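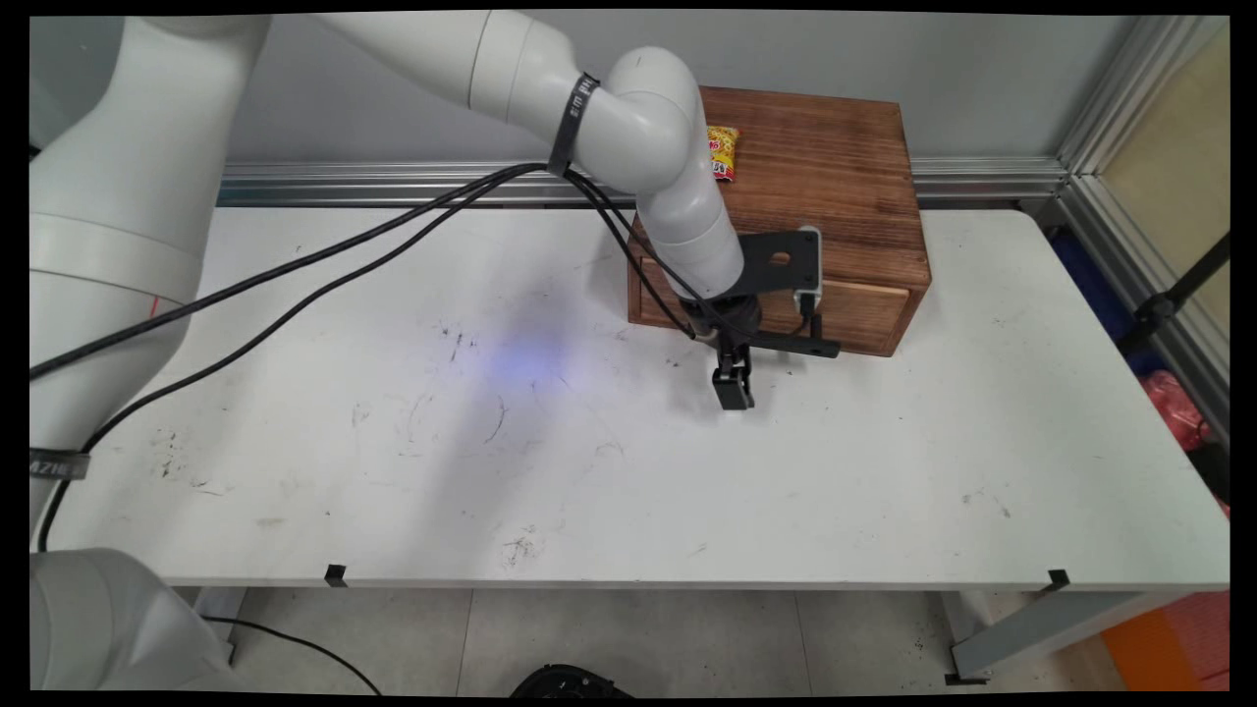 I have been meaning to write about the recipe box for months, and the autumn newsletter seems as good a place as any. My gran kept hers in the pantry at Gendombridge, on the shelf under the jam, and when I was small I thought every family had one and that they were all green tin with a dented lid. Yours might be a brown wooden box like the one at the top of this page, or a shoebox, or a carrier bag stuffed behind the bread bin. It doesn't matter a bit. What I want to talk about is what's in it, and what on earth you do with it once it lands on your kitchen table and you're the one who has to look after it.

Mine landed in December. There were 145 cards in it (yes, I did go through every one, it rained all week) plus a great wodge of clippings, the backs of envelopes and one recipe for piccalilli written on a bus timetable. Eight of the cards were for the same fruit loaf! All slightly different, all in Gran's handwriting, and not a date on any of them. One says "less sugar" with two lines under it. Another says "H. liked this", which my mother thinks is my great uncle and my aunt thinks is a lodger.

My first idea was to type the whole lot up and be done with it. I got as far as the Bs. The trouble is that typing them made me tidy them, and once I'd tidied them they didn't sound like her any more. "Bake till it looks right" had become "bake until golden", and I'm fairly sure that Gran's idea of right was a good deal darker than golden. So I stopped, made a pot of tea and rang Rekha Semwal, who some of you will remember from the bread evenings. She has her mother's notebooks, three languages in them and hardly a weight or a measure anywhere, and she told me to leave the words alone and cook the things first.

So that's what I've been doing. One card a week, more or less, exactly as written, and then a note in pencil on a separate bit of paper saying what happened. I keep the notes behind the cards so that I never write on the originals. Some have been lovely. The lemon pudding that separates into sponge on top and sauce underneath has gone straight back into regular use in this house, and the leek and bacon thing (it has no name, it just says "Leek & B.") did us for two suppers. Some have been less lovely. I won't be making the tongue again.

The oven temperatures have been the hardest part. Gran's cards say "moderate" or "hot" or "hottish", and in one case "as for Beca's buns". Well, I did find Beca! Beca Pritchard was her neighbour for years and now lives out at Skovthorpe, and she wrote me back a lovely long letter with the bun recipe in it. Gas mark 6, if you're wondering, top shelf, and don't open the door. She also put me right on "a cup", which in our kitchen meant a particular blue teacup that held rather less than the measuring cups you buy now. That explained a lot about my first go at the oat biscuits - you could have tiled a roof with them.

If you've got a box of your own to deal with, a few things I'd pass on. Get the clippings out from between the cards, as old newspaper goes brown and takes everything else with it. Take copies of anything greasy or faint before you start handling it, and do both sides, since half the good stuff is on the back. Don't laminate them. I know it's tempting. And ask people now, while there are people to ask. Huw Prydderch lent me his late wife's cards for an afternoon and we spent nearly all of it trying to work out a single word, which we think is "suet", though he still favours "sweet".

I'd like to do something with all this before the winter. Corina Cozma has offered us her front room for an afternoon on 28 September 2019, starting after lunch, and she says she can squeeze in eight of us if nobody minds the piano stool. Bring your box, or just the one card that's been puzzling you, and something made from it if you feel brave. Corina's doing her walnut bread, which is worth the trip by itself. There'll be a collection tin for the hall roof, 50p or whatever you've got in your pocket.

Lleucu Trevor is keeping the list, so do let her know if you're coming, and tell her if you need a lift from the Skovthorpe side. She'd also like to hear from anyone who has a proper recipe for pickled pears. Gran's card has the title, the word "cloves" and then a shopping list for candles and string.

Next time, marmalade, and why I've gone back to doing it in two small pans.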